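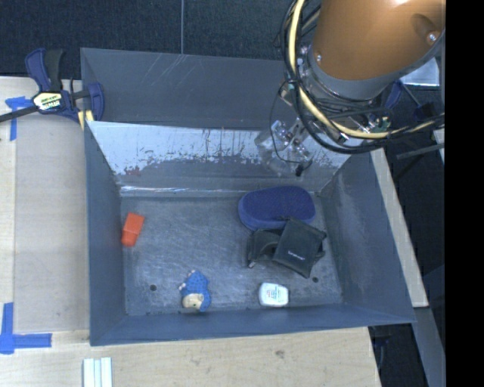
Photo: Emrys Edwards / Cotby project group

Sorting the Small Stuff: What a Lost and Found Bin Can Teach Us
Project report, Emrys Edwards and Gerrit Pretorius

We started this project in December with one question: how do people describe a small thing they have lost? Our hall at Bellis keeps its lost items in a drawer, and the list taped to it says things like "blue thing" and "case??" We loved that list! We also thought we could do better.

For the tests we put a few items at a time in a big grey bin, spread out so each one could be looked at by itself (mostly, the black pouch kept ending up against its neighbor). One of our favorite sets had a little doll in a blue outfit with dark dots, an orange-red block, a small white container with a printed label, the pouch, and a dark blue oblong object with rounded ends. Students wrote one line for each item, and a second group tried to match the lines to the items.

We collected 552 lines in all, and 136 of them could not be matched to anything. The doll was a joy to work with, as nearly everyone mentioned the dots. The dark blue object gave us the most trouble. People called it a glasses case, a sponge, an eraser and once "a sleepy whale," and the whale got matched right away!

Color words alone did poorly when two items were dark. Color plus shape did much better, and that is what we put on the new Cotby card: color, shape, one odd detail. Gerrit wanted a line for size too, but the guesses were all over the place and we dropped it.

Next term we want to try roughly 200 more lines with younger students, and we would like to add keys.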